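Carnet d'atelier – 3 décembre 2025

Reprise de la voiture numéro 2 après le roulage de fin de saison. Présents : Archana, Hemant, moi le matin ; Ha-neul est passée vers midi pour les relevés.

Train avant démonté. Rotule inférieure gauche avec du jeu, sensible à la main dès que la roue est levée. La droite est saine mais on change les deux. J'ai sorti la dernière paire du stock, il faut en recommander chez Taltex avant la fermeture de fin d'année. Archana a noté les cales de carrossage avant démontage et les a mises en sachet, gauche et droite séparées. Ne pas les mélanger comme en avril.

Amortisseurs Wollitz : les deux avant partent en révision. L'arrière droit suinte un peu au joint de tige, Hemant l'a essuyé et on regarde demain matin s'il y a une nouvelle trace. S'il y en a une, il part avec les autres. Pression de gaz non vérifiée, le manomètre est resté dans le camion.

Freins : disques avant faïencés en surface, rien qui débouche sur le bord. On les garde pour les essais privés, pas pour la course. Plaquettes à remplacer de toute façon. Liquide purgé complètement, les quatre coins, en commençant par l'arrière droit. La pédale reste un peu longue sur la première pression – à revoir une fois les étriers remontés. 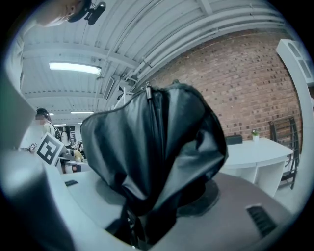

Pourquoi la voiture sous-vire-t-elle dans les virages lents depuis le changement de barre ? Parce que la nouvelle barre avant est plus raide d'un cran et qu'on n'a rien changé derrière. Harsh l'avait signalé dès le premier relais, on avait mis ça sur le compte des pneus. On repart avec l'ancienne barre et les ressorts actuels, et on ne touche à rien d'autre avant d'avoir fait une série complète.

Moteur : tenu à 2000 tr/min après la vidange, pression d'huile stable, pas de fuite visible au carter. Filtre découpé, quelques paillettes très fines, rien d'inquiétant selon Nghĩa. Il garde le papier pour comparer à la prochaine vidange.

Couple des écrous de roue : la clé affichait 100 Nm, contrôlée avec celle de Mittal, même valeur. Étiquette de contrôle refaite.

Reste à faire :
– géométrie complète après remontage des rotules
– faisceau Zimix du capteur de roue arrière gauche, gaine usée contre le triangle
– rendre le manomètre à sa place
– appeler pour le délai des amortisseurs (Hemant)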